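Handout 7: Finger Pads and Closing Force
Shared Workshop Course, Build Your Own Hand-Held Gripper
Notes by Archana Pant

Bring your gripper body, both finger blanks, and the parts bag from the last meeting. If your trigger linkage still binds, fix that first using Handout 6. Pads glued onto a sticky linkage will have to come off again.

1. Where we are in the build

By now the body should be closed up and the fingers should travel freely from fully open to a narrow gap. The camera mount can stay on while you work on the pads. Leave the camera cable unplugged until section 4.

We are building the hand-held version only. Ravindra Kandpal is writing separate notes for people who want to put the same fingers on an arm, and the screw pattern on the back of the finger is the same in both.

2. Pad surface

A bare printed finger slides on glass, glazed cups, and most packaging. The pad needs a soft face with some texture to it. A fine grid works well for general use. Coarse ribs hold cardboard better but leave marks on soft things such as fruit or flower stems.
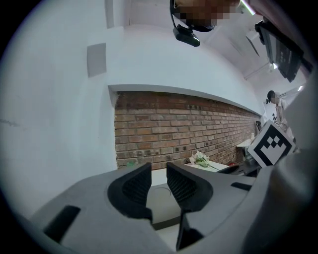 Fig. 1. Finger pads seen from the gripper's camera. Note the mesh texture on the inner faces.

The right pad in Fig. 1 is angled slightly inward. A little of this is fine, and some people build it in on purpose so that the tips meet before the base does. If your tips meet and the base stays open by more than the thickness of a bank card, sand the back of the finger block, never the pad face.

Check these before gluing:
Pad face clean, no release powder left on it
Both blocks seated fully against the carrier
Grid lines running the same way on both sides
No wire passing between the fingers at any point in the travel

3. Setting the closing force

Hang the gripper fingers down from the bench clamp. Close it on the steel test bar, which weighs 571 grams. The bar should stay put when you tap the body with a knuckle. If it slips, tighten the spring screw a quarter turn and try again.

Next, open and close the gripper 100 times without a load. Vlastimil Ševčík does this in sets and writes down the gap after each one. You can simply measure at the start and at the end. Glue creep shows up as a gap that has grown.

4. Camera check

Plug the cable back in and open the live view. With a wide lens you should see both pads, the space between them, and plenty of the room behind. The body will take up the bottom of the view. If one pad is hidden, loosen the two mount screws and slide the mount back.

Hold a marker board at arm's length behind the pads, upright and tilted a little toward the lens. The black border should look complete and sharp. Fingerprints on the lens are the usual cause of a soft border, so wipe it before you touch the focus.

5. For next time

Write your spring setting on the inside of the lid. Read the Flirneck notes on cable routing, sections 1 and 2. Questions about glue go to Nisha Lodhi, who keeps the key to the solvent cabinet.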